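Part 4: Setting out your desk, chair and fan

Right, if you've got this far you've unpacked the boxes, checked the bits off against the packing slip and found the allen key (it's taped inside the lid of the Tovby carton – I missed it the first time as well). This part is about putting the furniture where it's going to live and getting the cables and the air sorted out before you start filling the desk with your own stuff.

I wrote the first version of this for our own move into the Brimirham unit, and people kept asking me for it, so I've tidied it up. It covers the Meng desk, the Tovby mesh chair and the Vondlow standing fan. If you've got a different fan or a different chair most of it will still do you fine, just ignore my remarks about knobs and levers.

Before you start

You'll want:

a tape measure
a pencil and some masking tape
a soft cloth
an old blanket or a big flat bit of cardboard
the allen key
a handful of hook-and-loop cable ties (the cheap ones are grand)

You'll also want a second pair of hands for steps 1 to 5. Eamon Fahy helped me with mine and we still managed to take a chip out of a door frame.

CAUTION: Don't drag the desk across a wooden floor. Lift it, or get the blanket under the legs and slide it on that. The feet have plastic caps but grit gets under them and you'll have a long pale scratch to look at for the rest of your lease.

4.1 Placing the desk

1. Stand where you think you'll be sitting and look up. Find your nearest ceiling light. If it's directly behind your head you'll be working in your own shadow, and if it's directly in front you'll get it bouncing off the screen. Off to one side is what you're after.

2. Mark the desk's footprint on the floor with masking tape. I know it feels daft but do it! Walk round it. Sit in the chair inside the taped area and push back as if you were getting up in a hurry. If you hit something, move the tape and try again.

3. Fold the blanket, put it down next to the tape and set the desk on it, one person at each end. Lift by the frame, never by the top. The top is only held with short screws and it will let you know.

4. Check which way round the cable hole is. On the Meng desk the hole is near one corner, and that corner wants to be at the back, on the side nearest your socket. I had to turn one of ours right round after I'd plugged everything in, which was a good waste of a morning.

5. Slide it into place and peel the tape up before it's been there overnight. Masking tape left down for long goes gummy and you'll be at it with a cloth and white spirit.

6. Level the feet. They screw in and out by hand. Put a pencil on the desktop and if it rolls, let out the foot at the low end a turn at a time until it doesn't.

Note: if you've a whiteboard on the wall next to you, leave yourself enough of a gap to stand at it. Rónán Geraghty likes his desk shoved right up against the board so he can scribble without getting up, and fair enough, but then the bottom of it never gets used and never gets wiped either. I prefer to angle the desk a little and keep a gap you can walk into.

4.2 Cables

Do this now, while the desk is bare. I mean it. Once there's a monitor and a lamp and a mug on it you'll tell yourself you'll do it later and you won't.

7. Drop every cable through the hole in the desktop, plug end first. If a plug is too fat to go through, take it over the back edge and tie it to the frame so it isn't swinging.

8. Tie the cables together underneath with one tie close to the hole and another halfway down the leg. Leave a bit of slack at the top. If they're tight as a drum, the first time somebody nudges the desk they'll pull something out.

9. Coil whatever's left over and tie the coil to the leg, up off the floor. Your hoover will thank you.

CAUTION: Don't run a cable anywhere the chair will go. Castors will chew through the outer covering of a thin cable quicker than you'd think, and a trailing lead off the front edge of a desk is just waiting for a foot. If you've one you can't avoid, get a proper rubber cable cover for it.

4.3 The chair

The Tovby comes with the base and the castors already fitted, so all you've to do is marry the two halves and set it up for yourself.

10. Put the gas lift into the base, then lower the seat onto it. It'll feel loose. Sit on it with your full weight and it'll seat itself with a clunk.

11. Set the height first. The lever is on the right under the seat. Feet flat on the floor, knees level with your hips or a shade lower.

12. Set the back next. Sit well in so the mesh is taking your lower back, then loosen the knob behind you and move the back up or down until it feels like it's holding you up. Tighten the knob. Then forget about it for a couple of days before you go fiddling again – your back needs time to make up its mind.

13. Check the castors. The ones in the box are the hard type and they're meant for carpet. On wood they're noisy and they'll skate. Soft ones pull out and push in the same way and they're well worth the few quid.

Note: don't hang a heavy coat on the mesh back. It makes the chair want to tip when you get up, and it stretches the mesh at the top over a winter. Get a hook.

4.4 The fan

We went through a whole summer in the old place with the windows painted shut, so I've opinions about fans. The Vondlow is a good plain one, mesh guard on the front, tall enough to blow over a desk, and you can take it apart for cleaning without swearing.

14. Choose the spot. You want it well back from you, with a clear run of air across the room. Right beside your ear it's only noise and dry eyes. I like ours down by the far partition, where it moves the air for everybody and doesn't lift the papers.

15. Stand it so the base is flat on the floor and nothing is pushing on the pole. A chair parked right up in front of it is fine when it's off, but roll it away before you switch on or you'll just be cooling the chair.

16. Tilt the head. Hold the pole with one hand and the back of the guard with the other, never the front, and ease it to where you want it. If it's stiff, slacken the side knob first. 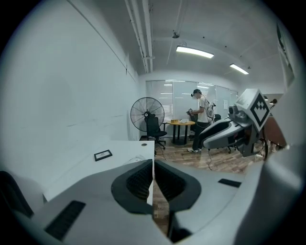 17. Start on the lowest setting and leave it there for a few minutes before you decide it isn't enough. I find most people turn it up to full straight away, get cold, turn it off, get hot and then blame the fan. Speed 2 does us for most of the year, and we only go above it on the very sticky days.

18. Run the lead along the skirting or the bottom of the partition and tape or clip it if it has to go past a doorway.

CAUTION: Always unplug it at the wall before you take the guard off. Switching it off at the base isn't enough, as it's far too easy for somebody to lean on the button.

Cleaning it: I do ours in May, before it gets any real use, and then again whenever I can see grey fluff on the guard. Unplug, unclip the front, wipe the blades with a barely damp cloth and let the whole lot dry before it goes back together. Don't be tempted to use spray polish on the blades. It makes them sticky and you'll have twice the dust by the end of the month.

4.5 Small tables and other odds and ends

A little side table is a great thing to have in an office. Somewhere to put the post, or your lunch, or a laptop when two of you want to look at the same thing without crowding round a desk. Get a round one if you can – no corners to catch your hip on.

19. Put it where people already stop, and keep it out of the way of the door. If you find it's filling up with old magazines, it's in the wrong place or it's too big.

20. Keep it clear of the fan's line of air, or put something heavy on your papers.

Note on notices: if your partition has frosted panels, use low-tack tape on them and stick to one sheet at a time. Ordinary sticky tape leaves a mark on some frosted finishes and it's a devil to shift. Warm water and a drop of washing-up liquid first, then patience. No scraping.

4.6 If something isn't right

The desk wobbles: go back to step 6, then check the frame bolts. They settle in the first week and usually want another half turn.

The chair sinks while you're sitting on it: the gas lift has gone. It can't be mended, only swapped. Ring the shop and quote the number on the sticker under the seat.

The fan rattles: nearly always the guard clips. Unplug it, press each clip home and try again. If it still rattles, the little nut in the middle of the blades has worked loose, and it tightens the opposite way to what you'd expect.

The chair rolls away on its own: your floor isn't level, and there's no knob for that. Soft castors help a bit.

Drawers and shelving are in Part 5. You'll need the allen key again, so put it back in the lid.

Last updated 7 April 2023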